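Support > Simulation Cells > Faults and Recovery
Last updated April 27, 2019

7.4 Gripper stalls on contact (fault 532)

Fault 532 means the fingers reached an object and the controller stopped getting a steady contact force from the physics engine. The arm holds its last pose and the Besa console shows a red bar. Nothing is damaged, but the run is no longer valid and its log should not be used for scoring.

The fault is most common with flat, soft items lying in a shallow dish, such as the food pieces in the Hoko tabletop set. The fingertips can sink into the dish floor while closing, and the solver then pushes them back out hard.

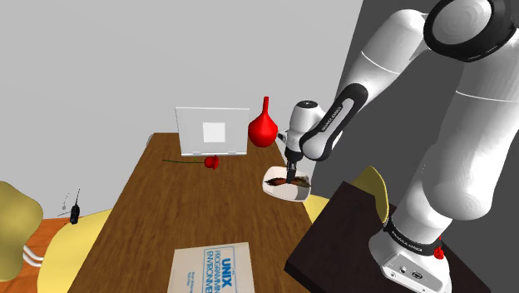 Clear the fault before you change any settings. If you edit the scene while the arm is holding, the console keeps the old contact data and the fault comes back on the next grasp.

1. Press Pause. Do not press Reset yet.
2. Open Logs and save the contact trace. It is nearly 346 MB on a full run, so check disk space first.
3. Set the gripper command to Open and step forward 14 frames.
4. Raise the wrist in Z until the fingertips are above the rim of the dish.
5. Press Reset.
6. In Physics > Contact, set fingertip clearance to 2 mm.
7. Run the grasp again at low speed and watch the force plot. A short spike at contact is normal. A sawtooth is not — go to 7.5.

Note: Scenes made before the January release store clearance in the object file. The value in the Contact panel is ignored for these. Re-export the scene from Sema first.

CAUTION: Do not turn off collision checking on the dish to get past this fault. The run will finish, but the path it saves goes straight through the dish and the table. If that path is sent to a real arm through the Ekpo bridge, the arm will drive the gripper into the work surface.

CAUTION: Disconnect the bridge before step 3. Open and Raise commands are passed on to any connected arm, even while the simulation is paused.

If the fault returns after step 7, attach the saved trace and the scene file to your support request.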